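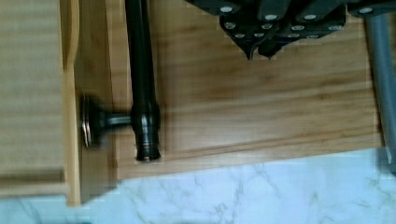 Frente de armário em madeira clara, com junta entre superfícies.

Flelleck 170 – armadilha de monitorização para baratas, uso interior

Fabricante: Plulthorpe
Referência da caixa: Flelleck 170 / C
Categoria: monitorização, sem inseticida
Disponibilidade: em stock

A Flelleck 170 é uma armadilha adesiva de perfil baixo para deteção e acompanhamento de baratas em cozinhas, copas, zonas de lavagem e armazéns de produto seco. Captura por contacto, com um atrativo alimentar em pastilha colocado no centro da placa. Destina-se a confirmar a presença da praga, a localizar os focos e a medir a evolução das capturas entre visitas. Não substitui o tratamento. Em infestações instaladas deve ser usada em conjunto com isco em gel ou outro meio de controlo escolhido pelo técnico.

A espécie mais frequente em cozinhas aquecidas é a barata-alemã (Blattella germanica). As ninfas dos primeiros estádios afastam-se pouco do abrigo, pelo que uma captura de ninfas indica em regra um foco próximo. Adultos isolados dão menos informação sobre a localização. A placa tem por isso uma quadrícula impressa, que permite registar em que lado entraram os insetos e orientar a armadilha seguinte nesse sentido.

Construção

O corpo é de cartão plastificado, fornecido plano e vincado para dobragem à mão. Depois de montado forma um túnel de secção triangular, aberto nas duas extremidades, com 170 mm de comprimento. O adesivo não seca à temperatura ambiente e mantém a aderência com pó moderado. Gordura em suspensão e farinha reduzem a vida útil da placa; nesses locais recomenda-se a estação rígida Cloto, vendida em separado, que protege a armadilha e a fixa ao pavimento ou à parede.

A pastilha Dvorak vem em saqueta individual selada. Não contém frutos secos nem derivados de leite. Deve ser aberta apenas no momento da colocação e pousada no círculo marcado no centro da placa, sem pressionar.

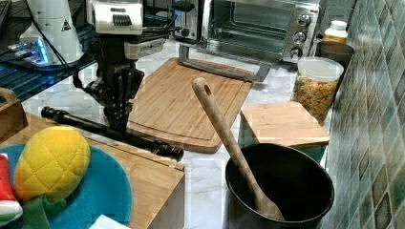
O número de armadilhas depende mais da quantidade de abrigos do que da área em planta. Numa cozinha doméstica, quatro unidades cobrem normalmente os pontos principais: debaixo do lava-loiça, atrás do frigorífico, junto ao fogão e no armário dos secos. Os pequenos eletrodomésticos de bancada contam como abrigo adicional. Um forno de bancada em inox, com porta de vidro, como o que se vê atrás da tábua de corte, acumula migalhas no tabuleiro inferior e calor residual depois de cada utilização, e justifica uma armadilha encostada à parede, por trás do aparelho. A armadilha não deve ficar por cima nem dentro de equipamento que aqueça.

Em cozinhas profissionais, conte com uma unidade por equipamento fixo com motor ou resistência, mais uma por cada passagem de tubagem sem vedação. Os pontos devem ser numerados e assinalados na planta do estabelecimento. Mudar uma armadilha de sítio obriga a abrir um novo número, caso contrário a série de capturas deixa de ser comparável.

Colocação

1. Limpar a superfície com pano seco. Não aplicar lixívia nem aerossóis no ponto escolhido.
2. Dobrar o corpo pelos vincos e encaixar a patilha lateral.
3. Retirar o papel protetor e colocar a pastilha Dvorak no círculo central.
4. Escrever o número do ponto e a data na face exterior.
5. Encostar a armadilha à aresta entre o pavimento e a parede, com as aberturas paralelas ao rodapé. As baratas deslocam-se com o corpo em contacto com superfícies verticais e raramente atravessam zonas abertas.
6. Verificar passadas 24 horas nos locais suspeitos e depois com a periodicidade prevista no plano.

Nos móveis, os pontos com melhor rendimento são os cantos posteriores, as dobradiças e o espaço livre por trás das gavetas. Este último é muitas vezes esquecido, porque só fica acessível com a gaveta

totalmente retirada das corrediças.

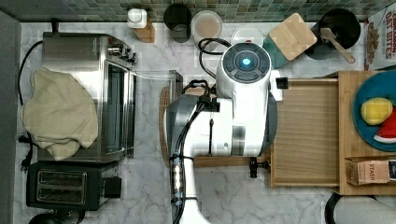
Quando a gaveta não sai, a armadilha pode ser introduzida pela base do móvel, depois de desmontado o rodapé. Convém prendê-la com fita de dupla face para que não seja arrastada pelo movimento da gaveta. Utensílios e alimentos não devem partilhar o mesmo compartimento.

Leitura e registo

Registe separadamente adultos, ninfas e ootecas. A contagem faz-se sobre a quadrícula, com lanterna, sem abrir o corpo além do necessário. Para comparar períodos diferentes, divida o total de cada ponto pelo número de noites de exposição. Duas leituras consecutivas a zero num ponto não bastam para o encerrar se houver capturas nos pontos vizinhos.

Substitua a placa quando metade da superfície estiver ocupada, quando o adesivo apresentar película de pó ou ao fim de oito semanas, consoante o que ocorrer primeiro. A pastilha perde eficácia antes da placa em locais quentes – em agosto, nas cozinhas sem climatização, reduza o intervalo para metade. As placas usadas seguem para o lixo indiferenciado, em saco fechado.

Limitações

A armadilha não é seletiva. Captura também peixinhos-de-prata, formigas e aranhas, que devem ser anotados à parte. Não é indicada para exterior, câmaras de refrigeração ou pavimentos com lavagem à mangueira. A aplicação recente de inseticidas repelentes na vizinhança do ponto diminui as capturas e pode levar a uma leitura falsamente favorável.

Manter fora do alcance de crianças e de animais domésticos. Em caso de contacto do adesivo com a pele, aplicar óleo alimentar, esfregar e lavar com água e sabão.

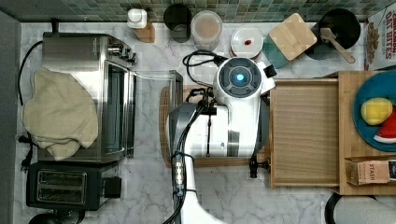
Dados técnicos e embalagem

Comprimento montado: 170 mm
Corpo: cartão plastificado, vincado
Atrativo: pastilha Dvorak, uma por armadilha
Inseticida: não contém
Caixa C: 700 armadilhas com pastilhas
Preço da caixa C: 164 €, IVA não incluído
Armazenamento: local seco, ao abrigo da luz, na embalagem de origem

Produtos relacionados

Estação rígida Cloto, com tampa e chave
Pastilhas Dvorak de substituição
Etiquetas numeradas para pontos de monitorização

Encomendas

A caixa C não é fracionada. As pastilhas não são aceites em devolução depois de aberta a embalagem interior. Para planos com mais de uma instalação, indique na encomenda a morada de cada local de entrega.

Ficha revista em terça-feira, 11 de fevereiro.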